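Resik laundry liquid, the 48 wash bottle

I've been through 6 bottles of this now, so I reckon I'm allowed an opinion! I switched from Plesusico when our corner shop stopped stocking it, and I was a bit grumpy about it.

Smell

Lovely, and not too strong (the lavender one, I haven't tried the citrus). It's still there when I get round to folding, and that can be days later. 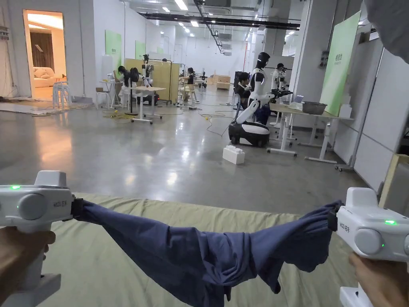 Cleaning

Curry, grass, biro on a school collar... all fine on a 30 wash. Tomato needed a second go. My blue T-shirts have kept their colour much better than they did with the old stuff.
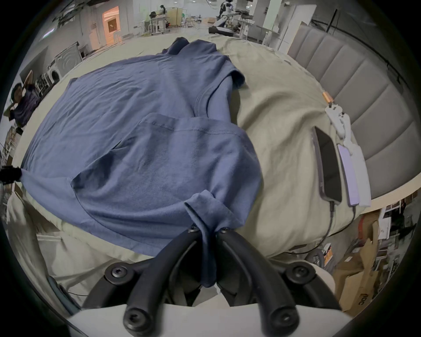 The cap

Awful. It drips down the side every single time and the lines inside are impossible to read. I use an old egg cup. Four stars, and I'd buy it again on Friday if it's on offer.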